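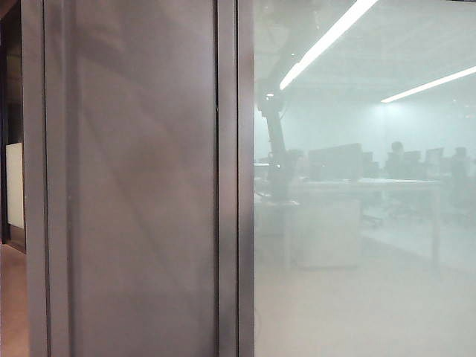
Panel and Glass at the Post

Ghumman offices, second floor, Greltamen
Project gallery by Zolura Interiors
Completed November 2022

A tall gray panel on one side, a large pane of glass on the other, and a brushed gray-silver post between them. The same joint turns up in most of the rooms on this floor.

About the project

Ghumman moved its Greltamen staff onto one floor after several years of working on two. The new floor came to us as an open shell with a finished ceiling, a core in the middle and windows on the long sides. The client wanted enclosed rooms along the core and open desks by the windows, and wanted people at both to get daylight.

Zolura planned the rooms, supplied the partitions and managed the other trades. The partition system is Gatira, which comes as posts, head and base channels, glass panes and solid panels in the same module. There are 137 feet of it on the floor. Kristof Van Leeuwen ran the job from the first survey through handover and wrote most of the notes on this page.

The gallery follows the route a visitor takes, starting at the elevators. Select any title to open the larger version.

Arrival

Elevator lobby
The landlord's stone floor stops at the elevator doors. Our flooring begins there, with a flat metal strip over the joint. The strip was reset once after the first one rattled under carts.

Front desk
The desk is a plain L shape with a lower section at one end for visitors who are seated. Cables run inside the back panel and come out through the floor box below.

Coat closet
The client asked for hooks and a shelf instead of a rail. Wet umbrellas go in a tray at the bottom that lifts out for emptying.

Waiting area
Two sofas and a low table, all brought over from the old building. The sofas were reupholstered in a dark green wool blend. The table was left as it was.

The enclosed rooms

Corridor side
Six rooms sit in a row against the core. Each has glass toward the open office and solid panels toward its neighbors. The solid panels go where a screen hangs or where two people would otherwise be staring at each other through a wall all day.

Gray panel
The panel face is smooth and matte, in a warm gray. It was chosen from a set of four grays on site, under the lights that would be used, and the paler three looked blue. On a large upright surface like this one the light falls in soft diagonal bands, so the face looks lighter in some places and darker in others. The color is the same all the way across.

Posts
A slight bevel on the post takes the hard line off the edge. The thin dark seam runs the length of it. On the other side of the panel the metal strip is narrower and a little darker than the panel face.

Glass
Seen from this side the glass has a pale, bluish-white haze, and the room beyond comes through it soft and low in contrast. The long ceiling lights still read clearly. Staff had asked whether the rooms would feel closed in, and being able to see the lights carry on past the wall answered most of that.

Door openings
All doors on the core side are full height, with no panel above. This costs more per door, but it avoids a short strip of wall that always shows fingerprints from the installers and never gets cleaned.

Door hardware
Lever handles throughout. The first delivery came in polished chrome and went back. The brushed ones arrived nine days later, and the doors were used with temporary pulls in the meantime.

Large meeting room
The table seats twelve and comes apart in three sections. Power is in the middle section only, so the end sections can be moved without an electrician. The wall behind the screen has extra blocking for a heavier unit if the client changes it later.

Small meeting rooms
Each has a round table and four chairs. We tried a rectangular table in one of them during the furniture trial and the person nearest the door had to stand up whenever someone came in.

Phone room
One chair, one shelf, one light on a sensor. The sensor delay was lengthened after the first week because the light kept going out on people who sat still.

Ceiling and light

Linear lights
The linear fixtures in the open office run in long bright strips. We kept the landlord's ceiling grid and worked to it, which fixed the spacing of the fixtures and, from there, the positions of the partition heads.

Where the partition meets the ceiling
The head channel is fastened through the grid to the structure above. It has room to move a little, so the glass carries no load if the slab above deflects. The cover trim snaps on last.

Sound above the ceiling
Barriers were added over the meeting rooms only. They are heavy, awkward to install and out of sight, and they did more for privacy than anything else we put in.

Light switches
Switches are on the posts where the module allowed it and on the core wall where it did not. Everyone would have liked them all in one place. The core wall is concrete and the conduit was already there.

Open office

Desk rows
Desks run at right angles to the windows so that no one faces straight into the sun. Screens between desks are low enough to talk over.

Lockers
Staff who are in three days a week or fewer have a locker and no fixed desk. There are 27 lockers, which left a few spare on opening day.

Storage wall
Shallow cabinets cover the wall between the structural columns. The tops are at standing height and are used for reading drawings. We did not plan that, and added a strip of lighting over them afterward.

Copy point
The copier stands in a recess with a door on either side for paper and toner. Supply air was moved by a few feet because the original diffuser blew sheets off the counter.

Kitchen

Counter
The counter is one length with the sink near the middle. Kristof wanted the dishwasher to the left of it and the client wanted it to the right. It is on the right.

Tall cabinets
The end cabinet holds the water heater and has a vented base. The label inside the door gives the shutoff position.

Seating
A long table with benches, plus three small tables by the window. The benches tuck fully under, so the floor can be cleaned without lifting them.

Notice board
A cork board by the door, at the request of the staff group. It was full by the end of the first week.

Notes from the site

Sequence
Flooring went down before the partitions in the open office and after them in the rooms. This made for a messy month, but it means a room can be refloored without touching the open area.

Measuring
The slab was out of level by more than the base channel could take up at the north end. We measured every bay twice, once before the floor was leveled and once after, and the glass was ordered from the second set.

Replacement pane
One pane arrived with a chip on the lower corner. The room next to the kitchen opened with a temporary board in its place and was finished the following month.

Cleaning
We hand over a short care sheet with each partition job. For this one: a damp microfiber cloth on the gray panels, no abrasive pads on the posts, and glass cleaner sprayed on the cloth and not on the glass, where it runs down into the base channel. Tape should not be left on the panel faces overnight.

Moving a panel
Panels and panes are the same width, so a solid bay can be changed to a glass one later. It takes two installers most of a day, including the trim. The client has a drawing that shows which bays have power in the posts and cannot be changed without opening up the ceiling.

What we would do differently
The phone room should have been two phone rooms. We also would order the handles a month earlier and ask for a sample of the finish, even when the catalog number matches the last job.

Project details

Client: Ghumman
Location: Greltamen, second floor
Interior planning and project management: Zolura
Partition system: Gatira, glass and solid panels
Zolura job number: 739
Project lead: Kristof Van Leeuwen

Using these pictures

Pictures in this gallery may be used in articles about the project with a credit to Zolura. Larger files are available from the office on request. Please give the job number and the title of the picture you need.

More galleries: Offices | Clinics | Schools | Storage and lockers
Back to top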